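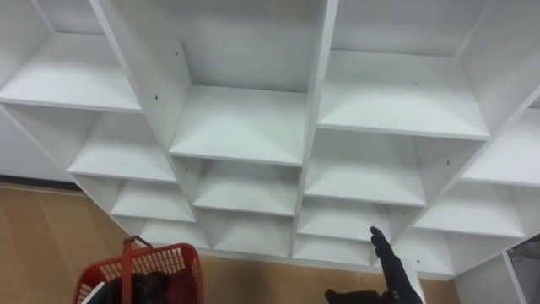
Open shelving

Open shelving is storage furniture made of boards held between uprights, with no doors or drawers across the front. It may stand on the floor or hang on a wall. Units divided into compartments are often painted or finished in white.

History

Plain board shelves were long used in pantries and shops. In the town of Ferkside, the joiner Arsen Yatsenko sold a unit called the Keleseo, made in three widths - the narrowest was 24 inches. The workshop built 2946 of them before it closed.

Use

Shelf depth depends on what is stored. Paperbacks need little room, while folded bedding needs much more. Long boards sag under heavy loads unless they are thick or have a support near the middle.

See also

Bookcase
Pantry
Room divider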